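3 Aufbau und Pflege der simulierten Zelle

3.1 Ausgangslage

Bevor wir auf die eigentlichen Greifversuche zu sprechen kommen, möchten wir uns etwas Zeit für die Zelle selbst nehmen, denn in den Gesprächen mit Kolleginnen und Kollegen hat sich gezeigt, dass gerade dieser Teil gern übersprungen wird und dann im Alltag die meiste Mühe macht. Eine simulierte Zelle rostet nicht, und es lockert sich auch keine Schraube. Wer aber einmal einen Sonntag damit verbracht hat, einen um wenige Millimeter verrutschten Basisrahmen zu suchen, der weiß, dass auch sie gewartet werden will, und zwar mit derselben Geduld wie ihr Gegenstück aus Metall.

Die hier beschriebene Zelle trägt bei uns den Namen Tukdale. Sie besteht aus einem Franka-Emika-Arm mit Parallelgreifer, einem Tisch, auf dem der Arm steht, und einer daneben angeordneten Ablagefläche, die je nach Aufgabe gewechselt wird. Angelegt wurde sie ursprünglich von Catrin Lewis für das Vorläuferprojekt Arroyo, in dem es ausschließlich um flache Tischplatten ging. Tania Hettiarachchi hat sie später übernommen und für Haushaltsumgebungen erweitert, also für Regalbretter, Fensterbänke und eben auch für den Deckel eines Spülkastens, der uns in diesem Abschnitt als durchgehendes Fallbeispiel dienen soll.

Warum ausgerechnet ein Spülkasten? Die Antwort ist recht bodenständig: Auf kaum einer anderen Fläche im Haushalt wird so viel abgestellt, das dort eigentlich keinen rechten Platz findet. Der Deckel ist schmal, die Kanten sind abgerundet, und hinter den Gegenständen bleibt wenig Raum für die Finger des Greifers. Wer die Höhe der Ablage auch nur ein wenig falsch einträgt, bekommt das sofort zu spüren, und genau deshalb eignet sich die Szene so schön, um die Einrichtung der Zelle zu prüfen.

3.2 Einrichten der Basis

Am Anfang steht immer der Basisrahmen. Der Sockel des Arms wird fest mit der Tischplatte verbunden, und alle übrigen Körper der Szene werden in Bezug auf diesen einen Rahmen abgelegt. Das klingt selbstverständlich, war es in der ersten Fassung der Zelle aber leider nicht. Dort besaß jede Ablagefläche ihren eigenen Ursprung, und beim Wechsel von einer Fläche zur nächsten schlichen sich kleine Abweichungen ein, die sich im Lauf der Zeit addierten. Wir haben diese Struktur im Juli aufgelöst und seither keine Ablage mehr zugelassen, deren Lage nicht unmittelbar aus dem Basisrahmen berechnet wird.

Als Zweites folgt die Kollisionsgeometrie. Für den Arm verwenden wir vereinfachte Hüllen um die einzelnen Glieder, für die Ablage dagegen eine möglichst genaue Form. Bei einem Spülkasten mit seinen weichen Kanten ist die Versuchung groß, einfach einen Quader einzusetzen. Davon können wir aus eigener Erfahrung nur abraten! Ein Gegenstand, der nah am Rand steht, ruht dann für die Physik auf einer Kante, die es im sichtbaren Modell gar nicht gibt, und schwebt beim ersten Hinsehen ein kleines Stück in der Luft. Umgekehrt sinkt er ein, wenn der Quader zu knapp bemessen wurde. Beides fällt in der Gesamtansicht kaum auf und verdirbt dennoch jede Auswertung, die sich auf Kontaktpunkte stützt.

Der dritte Schritt, der uns besonders am Herzen liegt, betrifft den Greifer. Die beiden Finger müssen symmetrisch schließen, und ihr gemeinsamer Mittelpunkt muss mit dem Werkzeugpunkt zusammenfallen, den die Bahnplanung annimmt. Wir prüfen das mit einem Gegenstand, der nach oben hin schmaler wird, denn an einem solchen Körper verrät sich ein seitlicher Versatz sehr viel schneller als an einem geraden Zylinder. Greift ein Finger früher als der andere, so kippt der Prüfkörper, und man sieht ohne jede Messung, in welche Richtung nachgestellt werden muss. 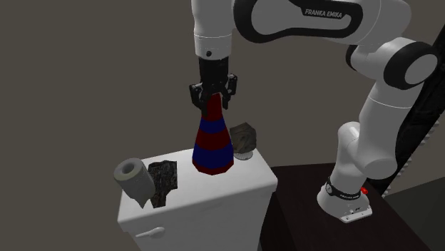 Abbildung 4: Zelle Tukdale mit Spülkasten als Ablage. Der Parallelgreifer hat den schmalen oberen Teil der rot-blau gebänderten Flasche gefasst und hält sie aufrecht über der Mitte des Deckels.

Die in Abbildung 4 gezeigte Stellung nennen wir intern die Prüfhaltung. Sie hat sich bewährt, weil der letzte Abschnitt des Arms dabei senkrecht nach unten weist und sich die Höhe des Werkzeugpunkts über dem Deckel damit ohne Umrechnung ablesen lässt. Zugleich liegt die Unterseite der Flasche so dicht am Deckel, dass ein Fehler in der Ablagehöhe sogleich zu einer Durchdringung oder zu einem deutlichen Spalt führen würde. Dass neben der Flasche noch weitere Dinge stehen, unter anderem die graue Toilettenpapierrolle am linken Ende, gehört zur Prüfung dazu. Die Zelle soll ja in dem Zustand kontrolliert werden, in dem sie später auch arbeitet, und ein leergeräumter Deckel würde uns über die Enge zwischen den Gegenständen nichts erzählen.

3.3 Laufende Pflege

Mit der einmaligen Einrichtung ist es freilich nicht getan. Jede neue Fassung der Simulationsumgebung, jedes ausgetauschte Objektmodell und manchmal schon eine harmlos wirkende Änderung an der Schrittweite kann das Verhalten der Zelle verschieben. Wir haben uns deshalb angewöhnt, nach jedem Eingriff eine feste Folge von Kontrollen zu durchlaufen, und zwar auch dann, wenn alle Beteiligten überzeugt sind, dass diesmal gewiss nichts passiert sein kann.

Zuerst wird die Szene ohne Bewegung des Arms gestartet und eine Weile sich selbst überlassen. Alle Gegenstände sollen dabei liegen oder stehen bleiben, wo sie abgelegt wurden. Kriecht einer von ihnen zur Kante, so stimmt in aller Regel die Reibung nicht, oder seine Hülle durchdringt bereits in der Startlage den Deckel. Unregelmäßig geformte Körper sind in dieser Hinsicht die dankbarsten Prüflinge. Sie berühren die Ablage nur an wenigen Stellen und reagieren auf kleine Fehler mit einem Zittern, das sich nicht übersehen lässt.

Danach fährt der Arm die Prüfhaltung an, schließt den Greifer, hebt den Prüfkörper ein kleines Stück an und setzt ihn wieder ab. Aufgezeichnet werden die Lage des Prüfkörpers, die Öffnungsweite der Finger und die Gelenkmomente. Das Hilfsprogramm Flisow, das Tania Hettiarachchi für diesen Zweck geschrieben hat, vergleicht die Verläufe mit einer hinterlegten Referenz und meldet jede Abweichung, die über die zulässige Schwelle hinausgeht. Die Referenz selbst wird nur zu zweit geändert. Das mag umständlich erscheinen, hat uns aber schon mehrfach davor bewahrt, einen Fehler aus Bequemlichkeit zum neuen Sollwert zu erklären.

Für die Abnahme der hier beschriebenen Fassung haben wir den Ablauf mit leicht veränderten Startlagen 2.000-mal wiederholt. In 1.896 Durchläufen blieb die Flasche vom Schließen bis zum Absetzen innerhalb der zulässigen Neigung. Die übrigen Durchläufe haben wir einzeln durchgesehen, was ein etwas mühseliges, im Rückblick aber sehr lehrreiches Geschäft war. Die meisten gingen auf eine einzige Ursache zurück: Der Reibwert der Fingerflächen war beim Wechsel des Greifermodells auf die Voreinstellung zurückgefallen und wurde bei bestimmten Startlagen nicht erneut gesetzt.

3.4 Eine Reparatur im Einzelnen

Der eben erwähnte Fehler verdient ein paar Zeilen mehr, weil er zeigt, wie leicht man sich bei der Suche verlaufen kann. Zunächst sah alles nach einem Problem der Flasche aus. Ihre Oberfläche ist aus ebenen Teilflächen zusammengesetzt, und die Vermutung lag nahe, dass die Finger mal auf einer Fläche und mal auf einer Kante zu liegen kamen. Catrin Lewis ersetzte das Modell versuchsweise durch ein feiner aufgelöstes, doch die Neigung blieb. Auch eine höhere Schließkraft half nur scheinbar. Sie verdeckte das Rutschen beim Anheben, verschob aber den Moment, in dem sich die Flasche zur Seite legte, lediglich auf das Absetzen.

Erst als wir die Materialzuordnung der beiden Finger getrennt ausgeben ließen, wurde der Zusammenhang klar. Der linke Finger trug den vorgesehenen Reibwert, der rechte den voreingestellten. Die Korrektur bestand am Ende aus zwei Zeilen in der Konfiguration und einer zusätzlichen Prüfung beim Laden, die beide Finger miteinander vergleicht und den Start verweigert, falls sie sich unterscheiden. Dieselbe Prüfung haben wir inzwischen in die Schwesterzelle Hikavard übernommen, in der ein anderer Greifer arbeitet und in der wir, zu unserer nicht geringen Verlegenheit, auf denselben Fehler gestoßen sind.

Wer die Zelle nachbauen möchte, dem empfehlen wir, die Materialzuordnung in jedem Durchlauf mitzuschreiben und die Protokolle zusammen mit der jeweiligen Fassung der Ablagegeometrie aufzubewahren. Der Speicherbedarf ist gering. Die Auswahl der Gegenstände und die Erzeugung der Startlagen für die Greifversuche behandeln wir in Abschnitt 4.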